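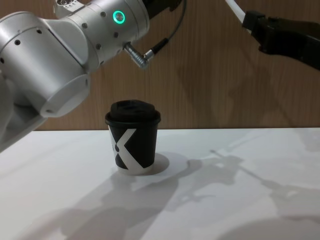 뚜껑 덮은 검정 종이컵

디카페인 갈아탄 분들 계심? 맛 포기해야 되나요

글쓴이: 새벽세탁기
자유게시판 > 커피/차

회사 다니면서 커피를 너무 마셔서 줄이는 중. 오후에 마시면 새벽까지 눈 말똥말똥. 병원 갈 정도는 아닌데 피곤함.
그래서 디카페인으로 바꿔볼까 하는데 예전에 마트에서 산 거는 진짜 보리차에 종이 담근 맛이었음. 그거 먹고 반년 쉬었다가 다시 도전하는 거임.
후보는 Sundadico 디카페인 원두랑 회사 앞 Brophy 테이크아웃. 원두는 200g짜리 사서 14g씩 내리면 한 잔에 735원 꼴로 나오더라구요. 카페보단 훨 싼데 내가 아침에 그걸 갈고 있을지가 문제.
집에 그라인더는 Clindwood 수동 있음. 손목 아픔.
드셔보신 분 후기좀 부탁. 길게 써주면 더 좋음

댓글

밤고구마라떼
Sundadico 먹어봄. 나쁘지 않음. 근데 산미 거의 없고 고소한 쪽이라 취향 탐. 우유 넣으면 일반이랑 구분 못함 진짜로

pilsa22
위에분 우유 넣으면 뭘 넣어도 구분 못하죠 ㅋㅋ 그냥 내려 마시면 뒷맛이 좀 비어요. 가운데가 없는 느낌? 설명을 못하겠네

밤고구마라떼
@pilsa22 원두 언제 볶은거 드셨는데요. 디카페인은 일반보다 빨리 맛 가요. 볶은지 한참 된거 먹고 맛없다 하면 좀..

pilsa22
볶은지 일주일 안 된거요. 택배 받자마자 뜯었음. 왜 무조건 보관 탓을 하시는지

새벽세탁기 (글쓴이)
싸우지 마시고 ㅠㅠ 저 우유 안 넣어요. 걍 블랙으로 마심. 겨울엔 뜨거운거 여름엔 얼음 잔뜩

온수매트고장
디카페인도 카페인 아예 없는거 아닙니다. 조금은 남아있음. 예민하면 저녁 늦게는 그것도 피하세요. 저는 저녁 6시 이후로는 아무것도 안 마십니다. 보리차만 마심

콩국수는설탕
6시 ㅋㅋㅋ 전 밤 11시에 에스프레소 마시고 바로 잡니다. 사람마다 너무 달라서 이런건 남의 후기 의미없어요

온수매트고장
잠드는거랑 푹 자는거는 다른 얘긴데요. 저도 예전엔 마시고 잘만 잔다고 생각했음. 끊고 나니까 아침에 일어나는게 다르더라고요

콩국수는설탕
전 아침에도 잘 일어나요 걱정 ㄴㄴ

새벽세탁기 (글쓴이)
중간보고. 오늘 점심에 Brophy 가서 디카페인 마셔봄. 따뜻한거. 추가금 붙음 이거 좀 짜증. 왜 카페인 빼는데 돈을 더 받는지
맛은 생각보다 괜찮았음. 첫모금은 어? 커피네? 했는데 식으니까 좀 밍밍해짐. 마지막엔 억지로 마심. 뜨거울때 빨리 마셔야 되는 건가
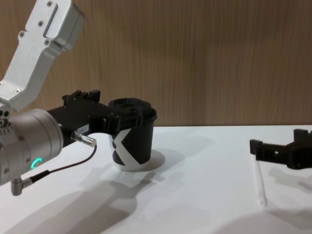 그리고 오후 4시쯤 졸려서 죽는줄. 평소면 그때 한잔 더 마시는데 참았더니 머리가 띵함. 이게 금단인가요? 며칠이나 가는지 아시는 분. 회의 들어갔는데 뭔 말 하는지 하나도 안 들어옴. 회의록 내가 써야되는데 ㅋㅋ 망함

밤고구마라떼
머리 아픈거 며칠 가요. 한번에 다 바꾸지 말고 섞으세요. 오전은 일반 오후는 디카페인. 저는 그렇게 시작해서 26일째에 오후꺼 완전히 바꿈. 달력에 표시해놔서 기억함

SineadM
안녕하세요 한국 온지 좀 된 Sinéad Mac Mathúna 입니다. 커피 얘기라 반가워서 씁니다. 추가금은 원두에서 카페인 빼는 공정이 따로 들어가서 그렇습니다. 생두 값부터 비쌉니다. 카페에서 적게 팔리니까 원두 회전도 느립니다. 맛이 밍밍하면 그 이유도 있을 수 있어요

새벽세탁기 (글쓴이)
오 그렇구나 감사합니다. 그럼 손님 많은 데 가야되는 건가. 근데 Brophy는 점심에 줄 엄청 긴데

SineadM
줄이 길어도 다들 일반을 시키면 소용 없습니다 ^^ 디카페인용 그라인더가 따로 있는지 물어보세요. 미리 갈아 놓은 것을 쓰는 집도 있어요

pilsa22
이건 맞는말. 미리 갈아놓은거 쓰는데는 걍 거르세요

콩국수는설탕
근데 굳이? 그냥 양을 줄이면 되잖아요. 하루 네잔 마시던거 두잔으로. 맛없는거 돈 더 주고 마시는 이유를 모르겠음

새벽세탁기 (글쓴이)
그게 되면 여기 글 안 썼죠... 손에 뭐 들고 있어야 일이 됨. 물은 이상하게 안 마셔짐

온수매트고장
그럼 루이보스 드세요. 따뜻한거 들고 있는게 목적이면 차가 나음. 돈도 덜 듬

pilsa22
루이보스는 한약방 냄새나서 못마시겠던데

온수매트고장
싸구려 드셔서 그래요

pilsa22
아니 이분도 또 제품 탓이네 ㅋㅋㅋㅋ

무화과말랭이
저 지나가다가. Aicha Cherkaoui 님 홈카페 수업 들었던 사람인데 거기서 배운거. 디카페인은 물에 더 빨리 녹아나오는 편이라 평소보다 살짝 굵게 갈고 물 온도도 좀 낮추래요. 저는 이렇게 하니까 쓴맛 줄고 괜찮았음. 드리퍼는 Pivever 쓰는데 딴거 써도 상관없을듯

밤고구마라떼
굵게요? 전 반대로 곱게 갈아야 맛 나던데. 굵게 하면 물 탄거 같음

무화과말랭이
원두마다 다르겠죠 뭐. 수업땐 중배전이었어요. 강배전이면 굵은쪽이 무난할거 같고

SineadM
저도 집에서는 조금 굵게 합니다. 하지만 정답은 없는 것 같아요. 한 봉지 사면 처음 몇 번은 버린다고 생각하세요

새벽세탁기 (글쓴이)
버리는거 아까운데 ㅠ 일단 Sundadico 작은걸로 주문함. 결제까지 했음. 굵게도 해보고 곱게도 해보고 올릴게요. Clindwood 눈금이 제멋대로라 그게 될진 모르겟지만
오전은 일반 마시고 오후만 바꾸는걸로 가봅니다

콩국수는설탕
후기 ㄱㄱ 맛없으면 솔직하게 쓰세요

pilsa22
뒷맛 비는지 꼭 좀 봐주세요. 저만 그런건지 궁금

새벽세탁기 (글쓴이)
넵. 택배 오면 댓글 달겠음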